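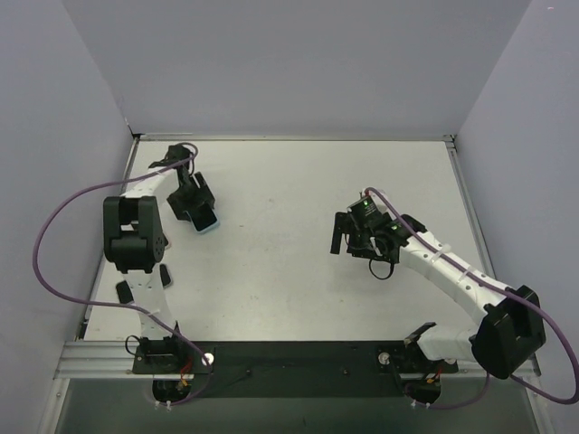
# Trovberg Recipe Cards: README

Last updated: October

Print this page | E-mail this page

Hi! This is the readme for the Trovberg recipe cards, a plain-text collection of home recipes I typed up from two shoeboxes of index cards. The cards came from a church rummage sale in Brornstead, where I'd gone to look for a lamp. I never got the lamp, but I've had a very good couple of winters with the cards.

There are 1,267 recipes in the set, and they mention 2,628 ingredients once you collapse the obvious duplicates ("oleo" and "margarine" are one thing, "sweet milk" and "milk" are one thing, and I will hear arguments about "shortening"). Most of it is baking. If you want forty ways to use up sour cream, welcome home!

## What's in the folder

- `cards.csv`: one row per recipe, with the title, the category, who gave it (if the card says so) and the full text
- `ingredients.csv`: one row per ingredient line, linked back by card number
- `names.csv`: my cleanup list, old spelling on the left, the one I settled on at right
- `notes.txt`: a running mess of things I noticed while typing, unsorted

Everything is UTF-8 with commas. Fractions are written out like 1/2 and 3/4, because the fancy one-character ones broke my spreadsheet twice and I don't want to talk about it.

## How the typing went

I did the first box alone, mostly at the kitchen table on Thursday nights. Bülent Baysal did most of the second one, and he is much neater than I am, so if you spot a sudden improvement in the punctuation, you've reached his half. We each typed what the card said, mistakes included. If a card says "bake until done" and gives no temperature (so many of them do this!), the temperature column is blank. I didn't guess.

Handwriting was the slow part. There are 6 hands that show up over and over, and one of them makes a 1 and a 7 in exactly the same way, which matters a lot when the next word is "cups." Where we couldn't decide, you'll see `[?]` right after the number. Please leave those in if you pass the files along.

## Categories

The boxes had tabbed dividers, and I kept their names: Breads, Cakes, Cookies, Pies, Hot Dishes, Salads, Pickles, Candy, and Company. Company is a mix of everything, and as far as I can tell it means "nice enough for guests." I thought about breaking it up and sorting the recipes into the other groups, but I like knowing that somebody thought the lime gelatin with shredded cabbage was for company.

Salads has 30 cards with gelatin in the title. Plan accordingly.

## Things to watch for

Can sizes. The cards say "1 small can" or "a No. 2 can" and those don't match what's on a shelf now. I left them alone in the text and put nothing in the amount column.

Oven words. "Slow," "moderate" and "quick" are kept as written. There's a column called `oven_word` for these, separate from the number.

Repeats. The same date bar turns up on several cards with tiny changes, signed by different people. I kept all of them. If you only want one, sort by title and take your pick (the one with orange peel is the best, I've made it plenty).

Pickles and canning. Please, please don't follow the canning directions in here. They're old, some of them skip processing altogether, and I typed them for reading and not for eating. Look up a current tested method. Same goes for the raw egg in the frostings, use your judgment.

## Names on the cards

A lot of cards are signed, usually "Mrs." and a last name. I shortened these to initials in `cards.csv`, since families are still in town and I didn't ask everyone. The one exception is the Erdem cards, a little run of Turkish cookies and savory pastries in the back of the first box. The family wrote to me and asked for the name to stay on, so it stays.

## Using it

Cook from it, count things in it, make a little booklet for your sister. If you share it, keep this file with it so people see the canning note. I'd rather you didn't sell it.

## Fixes

Found a typo that's mine and not the card's? Send me the card number and the line, and I'll check it against the box. I'm slow in summer and quicker once the weather turns. Next up is tidying the Candy section, where "soft ball" is spelled four different ways and I've been putting it off.

Print this page | E-mail this page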